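Chapter 7
Soft Things Are Hard: Robots and Cloth

I got to the open day at Pristow early, which meant I had 25 minutes to stand in a hallway in Grarkville drinking bad coffee and reading the safety sheet twice. It was dated 17/07/2024 and it asked visitors to stay behind the tape and please not talk to the operators. Fair enough!

I'd come for the big hall, where the Stiltau arms were stacking crates (we'll get to them in Chapter 9). But I spent most of the morning in the doorway of a bedroom. The people at Pristow had fitted it out like any small bedroom, with a bed, some shelves and a wardrobe, and the work on show was laundry. I know, laundry. I fold mine badly in front of the TV. Stay with me, though, because almost everything in this chapter was going on in that little room.
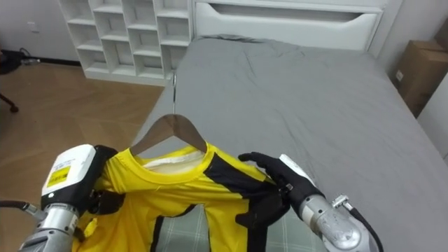
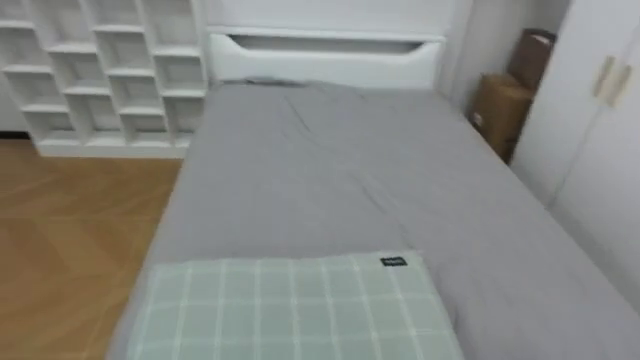 Figure 7.1. The bedroom at the Pristow open day. First picture: two robot hands holding a yellow shirt on its hanger. Second picture: the bed and shelving.

Think about what a crate does when you grab it. It stays a crate! You can measure it once, write the numbers down and plan every move ahead of time. A shirt won't do you that favor. Pinch it at one shoulder and the whole thing takes a new shape, and the sleeve you were going to reach for next has slid behind something. Put a hanger in the neck and now you've got a stiff part and a floppy part that move together, sort of.

One of the guides told me their Neves software had practiced on 669 garments before that morning, and she still called shirts "the rude ones." I wrote that in my notebook and underlined it.

So before we touch any math, try this at home. Take a shirt, lay it on your bed and put it on a hanger using only your thumbs and index fingers — slowly. Write down every time you change your grip. Keep that list handy, as we'll use it in Section 7.1 when we talk about grasp points.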